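Minutes, August 2024
Adisley Neighborhood Association, regular monthly meeting
Held in the downstairs room at the Trujillo Street library

The chair called the meeting to order at 7:05 p.m. A quorum was present. The June minutes were read and accepted with one correction: the plant sale was held in the side lot, and the draft had it in the library parking lot. There was no July meeting.

## 1. Money

The opening balance was $2,327. Dues and the plant sale money had already been counted in that amount. One payment went out, $103 for printing the summer newsletter. The report was accepted.

A member asked if the newsletter could go out by email only. The secretary said that many of the older households on the east end don't use email and have asked to keep getting paper. It was agreed to leave things as they are through the winter issue and to put a line in that issue asking people to tell us which they want.

## 2. Traffic on Diline Avenue

The city's reply to our May letter was read out. The city will not put in a four-way stop at Diline and Second at this time. It will repaint the crosswalk and trim the tree that blocks the sign on the north side. No date was given for either.

Discussion went on for a while. Several people said the problem is worst in the morning, when drivers use Diline to get around the light at the main road. One member who lives on the corner said that trimming the tree would help but that the real trouble is parked vans, which hide anyone stepping off the curb. Another member said the vans are parked legally and that the people who own them have no other place to put them. A third asked if the curb could be painted red for one car length on each side of the crosswalk.

Moved and seconded that the association write back, thank the city for the paint and the trimming, ask for a date, and ask about the red curb. Passed. Two voted against because they feel parking is short enough already.

## 3. Clothing and bedding swap

The swap will go ahead on the same plan as last year, in this room, on a Saturday morning in late September. The library has to confirm the date. People bring clean items the evening before, and whatever is left at noon goes to the Avport thrift store, which has agreed to send a truck.

There was a long talk about what to take. Last year we ended up with too many adult T-shirts and nearly no children's coats, and the coats were gone before most families came in. It was agreed that the flyer will say in large type that we want coats, sweaters, boots, blankets and school clothes. Pillows and mattress pads will not be accepted. Sheets are fine if they are in sets and tied together with the size written on a piece of tape.
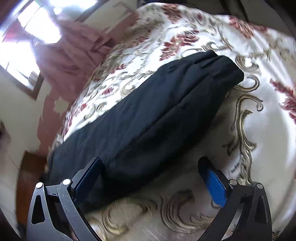 On sorting, the group from last year asked for more tables and more time. They would like to sort by size first and by kind second. Racks were talked about. The library has one that we can borrow, and a member offered a second. Dark clothes were hard to tell apart on the tables last year, and shoppers unfolded every pair of pants to find the size. Paper size tags, pinned at the waist or collar, will be tried this time.

The flyer will be printed in English and Spanish, 400 copies. Half will go to the schools and the rest door to door. A member asked what the print cost would be and was told a price has been requested and will be sent out by email before the order is placed. Moved and seconded to allow the order so long as it costs no more than the newsletter did. Passed.

It was asked whether people who bring nothing can still take items. Yes, as before.

## 4. Side lot

The hose bib is leaking again. The library says it is on their repair list. Until it is fixed, please turn the water off at the lower valve and not only at the spigot.

Three garden beds are open for fall planting. Anyone who wants one should write to the garden email address by the end of the month. If more people ask than there are beds, names will be drawn. The yearly bed fee stays at $20.

One of the compost bins has been getting plastic bags and takeout boxes. A new sign will be put up. A member suggested a lock. There was little support for that, and the matter was left until we see if the sign helps.

## 5. New business

a. A member asked the association to look into shade at the bus stop by the Adisley school. The stop has a bench and no cover. The secretary will find out if it belongs to the city or the county and report back.

b. A complaint was heard about fireworks in the weeks after the Fourth. It was noted that calls should go to the non-emergency line. The number will be printed in the next newsletter.

c. Officer elections come up in January. Two of the four officers have said they will not run again. Members who may be interested are asked to come to a fall meeting and see what the work is like. The secretary's job takes a few hours a month, most of it in the week of the meeting.

## 6. To be done before the next meeting

- Letter to the city on Diline Avenue: chair
- Date for the swap from the library: vice chair
- Flyer text and Spanish version: swap group
- Truck time with Avport: swap group
- Compost sign: garden group
- Bus stop question: secretary

The next meeting will be in the same room at 7:00. The library closes early that week, so please use the side door. Chairs were put away and the meeting was adjourned at 8:40 p.m.

Submitted by the secretary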